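Monday, December 13, 2021

Got home from the shop at an hour I will not write down in case Mylene reads this. My right hand smells of solder and nacho dust. I have been eating the test objects again.

The arm now has a name, which I was against. Ngân started calling it Edell back in September, when it was a base plate and a bag of screws, and by the time I objected it was on the whiteboard in permanent marker. So Edell it is. Edell spent the evening learning to get a bag of chips out of a cardboard box, a thing my nephew has been able to do since before he could talk.

First job was the wrist. The old camera bracket had cracked along the same line as the two before it, so I printed a thicker one over the weekend and filed the slot by hand, badly. It fits if you push. Then the cable was too short by the width of a thumb, and I spent most of an hour rerouting it through the elbow and out again. Mark Anthony Q. watched all of this from the stool and at the end of it handed me a longer cable from his drawer. (There are two Mark Anthonys at the shop. The other one, Mangubat, would have handed me the cable first. I am learning to tell them apart this way.)

After that the fingers. I'd shaved 3 millimeters off the tips last week so they could get down between things packed side by side, and I wanted to see whether I'd made them better or ruined them. The trouble with chip bags is that they're mostly air and shine. Squeeze one in the middle and it slides off sideways like a fish. Marilou says to go for the crimp, or for any corner that sticks up, and leave the belly alone. She has never built a gripper but she did work a grocery register for 11 years, so I wrote it down.

Ran it with the speed at 60 percent, which was optimistic. The wrist camera can't keep up at that rate and everything comes through as soup. I saved a frame anyway.

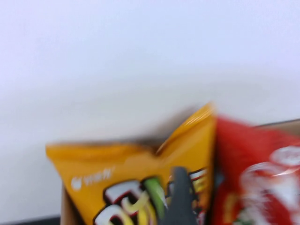
Edell in the snack box, orange bag and red bag. All blur is mine.

The bright spot on the folded corner is what I stared at longest. That fold is exactly what Marilou was talking about, a nice tall peak, the highest point on the bag, and my finger is down in front of the lettering, minding its own business. So the planner is still going for the big colorful area. I can't really blame it. That is how I shop.

Slowed everything to a crawl after that and made seven tries. Four lifts, two drops, and one where the gripper closed very firmly on the cardboard and took the whole box for a ride. Ngân clapped. I wrote "box, successful" in the log and then felt bad and crossed it out.

Things I need to do before Thursday, in no order:
Shorter exposure on the camera, and more light on the bench to pay for it. The desk lamp from Mylene's sewing table would be perfect. Ask first this time.
Rubber on the fingertips. Quiambao swears by the Restex pads but they're on back order, so it may be bicycle tube again.
Tape the box down.
Find out why the shoulder ticks. It ticks more when it's going left. It stopped when I put my ear to it.

We packed up late because nobody wanted to be first to sweep. Marilou took the bags that had been dropped, on the grounds that they were now mostly crumbs and she likes them on soup. I had already opened one by then. Somebody had to check whether the grip force was crushing the product, and I can report moderate crushing, good flavor.

Mylene was asleep when I came in. She'd left a plate out with foil over it and a note asking if the robot could do dishes yet. I washed the plate by hand and put the note in the back of this book with the other ones.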